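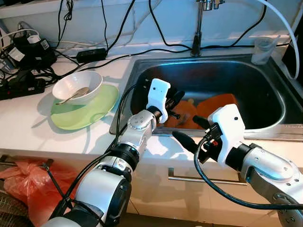

A bowl, a plate and a spoon by the sink.

My aunt left me the ferry ticket in a biscuit tin, number 739, Paltine to Ralo, one way, never clipped. The ferry stopped running before I was born, so I took the 115 bus instead, which goes the long way round the water and smells of wet dog.

I'd always pictured Ralo as somewhere grand – she used to go quiet whenever it came up, and I was the sort of child who filled in the gaps with palaces. Well, it's got a chip shop, a slipway and a hotel called the Lozano with half its letters gone. I loved it straight away!

The woman at the hotel desk looked at my ticket for ages. Then she went into the back and came out with a key on a loop of string. Room 2.

"It's been paid for," she said. "Summer before the ferry packed up. She never came."

I asked who'd paid, and she said a man with a fiddle case, and would I be wanting breakfast?

So I sat on the bed (lumpy, pink cover, lovely view of the bins and then the sea) and tried to be cross with my aunt for not getting on that boat. I couldn't manage it. I put the ticket on the windowsill, had a bag of chips for my tea and slept with the window open, and in the morning I said yes to the breakfast.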